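Ticket: Heat pump retrofit, Fulldale block - savings report doesn't match tenant bills
Status: Open, waiting on installer
Opened by: Laine Jankauskaitė, building manager
Assigned to: Saulius Petrauskas, energy monitoring
Priority: Normal (raised from Low by opener)

Original report

The October savings summary for Fulldale says heating use per apartment is down by a third against the baseline. I have a folder of tenant bills that say otherwise. The top floor apartments on the north side are paying the same as before the work, and two of them are paying more. I was told the dashboard is "reading correctly." I would like to know who checked that, and against what.

We had 80 apartments retrofitted: new heat pumps, door seals, attic insulation, a Natel controller on each floor. The summary counts all 80 as performing. I don't believe it.

Log

Saulius P., 9:10 a.m.
Picked this up. First thing I did was pull the raw readings for the top floor instead of the summary. The summary is built by Ritham's reporting tool, and it fills gaps. If a meter drops out overnight, the tool takes the building average and puts that in. It doesn't mark the filled hours on the page the client sees. I have asked before for that to be changed.

Saulius P., 10:25 a.m.
Top floor meters were offline for 139 hours in October. All of it between late evening and early morning, so the coldest hours, when the heat pumps work hardest. Those hours were replaced with an average that leans heavily on south-facing apartments. That alone could make the north side look good on paper.

I'm not saying it explains the bills. It explains why the report can't be used to argue with the bills.

Laine J., 10:50 a.m.
Thank you. Ritham's answer to me last month was that tenants "may be adjusting their habits." One of those tenants is 84 and keeps her thermostat where her late husband set it. Please find out why the meters go offline.

Saulius P., 11:40 a.m.
Called Ritham support. They suggested restarting the floor controller. I asked how a restart would fix something that happens every night and clears itself by breakfast. They suggested updating the firmware. I asked whether the update notes mention anything like this, and they don't. I'll do both so that nobody can say they weren't tried, but I don't expect much.

Saulius P., 1:15 p.m.
Restart done. Firmware updated. Both went through without errors. Will check in the morning.

Saulius P., next morning, 8:05 a.m.
Meters dropped again at 10:40 p.m. and came back at 5:55 a.m. Same as before. Restart and firmware can come off the list.

Laine J., 8:30 a.m.
At 10:30 the hallway lights on that floor go to half. It was part of the retrofit, Strazds put in the lighting timers. Is that a coincidence?

Saulius P., 8:45 a.m.
Could be. Ten minutes apart isn't the same time. But the controller has a backup battery, and if it lost power at 10:30 it might hold on for ten minutes. I don't want to call it solved from a desk. I'm coming over this afternoon.

Saulius P., 3:30 p.m.
On site. What I found in the top floor electrical closet:

The meter gateway is fed from a circuit labeled "hall ltg." The drawing Strazds handed over shows it on its own circuit. The drawing is wrong or the work is.

I ran the lighting timer forward by hand. The gateway went to battery right away and shut down 11 minutes later. Ran it back, and the gateway came up and the meters reported in.

The battery is rated for eight hours according to the handover packet. Eleven minutes suggests a bad battery or one that was never charged fully. Not tested yet.

The lower floors have the gateway on the correct circuit. I opened each closet and looked, since the drawings can't be trusted now.

Steps before this ticket can be closed

1. Strazds to move the top floor gateway to its own circuit and reissue the drawing. A phone call saying it's done won't count. I want a photo of the panel label and a full night of readings.

2. Replace the backup battery and test the new one by pulling the power for at least two hours, with the time to shutdown written down here.

3. Swap out the patch lead between the gateway and the controller if readings still drop once the power is sorted. I think this is unlikely to matter.

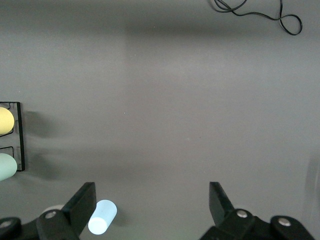
4. Ritham to rerun the October summary with the filled hours left out, and to state on the first page how many hours are missing. If they can't do that, the summary should be withdrawn.

5. Once we have real overnight readings, compare the north side apartments with their bills. Check supply temperature and defrost cycles at the same time. One outdoor unit was running at 122 percent of its expected draw while I was up there. That's a single reading on a mild afternoon and I wouldn't hang anything on it, but it's the wrong direction for a building that has supposedly cut its use by a third.

Laine J., 4:20 p.m.
Forwarded to Strazds and Ritham. Strazds replied that the timer and the gateway are "separate scopes." I sent back your note about the closet label and asked which scope the label is in. No answer so far.

Also, please keep this open after item 4. A corrected report is nice for the funders. My tenants are waiting on item 5.

Saulius P., 4:35 p.m.
Agreed, it stays open. I've switched the top floor lighting timer to manual until the rewiring is done, so the hall lights will be at full all night and the gateway should stay up. Next entry will be tomorrow's overnight readings.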